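May 26, 2021

Dye bath notes, wool, second series

Started with the skeins that were left in the alum since yesterday evening. I rinsed them only once this time. Last week I rinsed three times and I think I washed out too much of the mordant, the colour was pale and it came off on my fingers when I wound the balls. Léonie Rey says one rinse is enough if the water is soft, and our water is not soft, so I don't know. I write it here so we can compare.

Wool: Stovarel, undyed, the thinner one. 200 g, divided in two skeins. The remaining Zallel is too greasy, it must be scoured again before anybody uses it. I put it back in the paper bag with a note.

Bath A is weld from the dried bundle. Chopped small, soaked overnight, then heated slowly and kept under the simmer for one hour. I strained it through the old cotton and not through the metal sieve, because small pieces of stalk always pass the sieve and stay in the wool. Bath B is the same quantity of weld with a pinch of chalk added at the end. The liquid became stronger yellow at once, more than I expected.

The thermometer is not reliable. In boiling water it showed a value too low, so all the temperatures in the earlier pages should be read with some doubt. I ordered another one from Tai but it will come only in June. 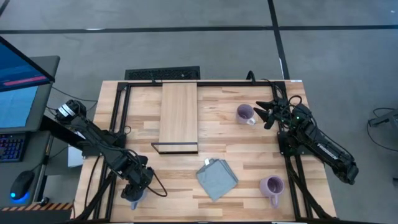
Skein 1 went into bath A and skein 2 into bath B, both wetted well before. I turned them by hand every few minutes in the first half hour and after that less often. It is important not to lift them out completely, the wool gets heavy and stretches. Skein 2 took the colour faster. Skein 1 was still uneven near the ties, I had made them too tight again. Next time figure-of-eight ties, loose, with the white cotton thread.

I left both to cool in the bath. Then one rinse in warm water with a little soap, one without.

Results when dry: skein 1 is a soft lemon, rather pleasant but a bit flat. Skein 2 is a clear, warm yellow with no brown in it. From skein 2 I cut 9 short lengths for the light test and fixed them on card, half of each covered with black paper. The card is in the south window, behind the plant, please do not move it. Sample number 262 in the big folder is from the same skein and stays in the dark.

I tried also a short dip of a few lengths in iron water. Up to two minutes is fine, it gives an olive that I like very much. Longer than this and the wool becomes harsh to touch. The Rurinus recipe asks for ten minutes - it must be a mistake in the booklet, or else their iron is far weaker than ours.

Still to do: second bath with the used weld, to see what is left in it. Buy pH paper. Write the amount of chalk properly with the small scale, "a pinch" is no use to anyone. Ask Léonie if I can borrow her enamel pot, the larger one, my own has a chip inside and I don't want iron in the yellows.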